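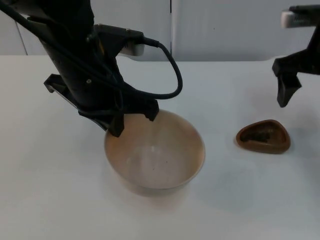
Kondomard Stoneware – Care and Use FAQ

12 shares | 3 comments

Can I put the bowls in the dishwasher?
Yes. Use the lower rack and leave space between pieces. Abrasive powders dull the matte glaze.

Are they safe in the microwave?
Yes, for reheating. Do not heat an empty bowl.

What about the oven?
Up to 470 °F. Start with a cold oven – sudden temperature changes crack stoneware.

How do I remove gray marks left by cutlery?
Apply a paste of baking soda and water, wait 3 minutes, then rinse.

The foot ring scratches my table. Is this a defect?
No. The ring is unglazed. Rub it with fine wet sandpaper, or ask Florencia Arancibia in customer service for felt pads.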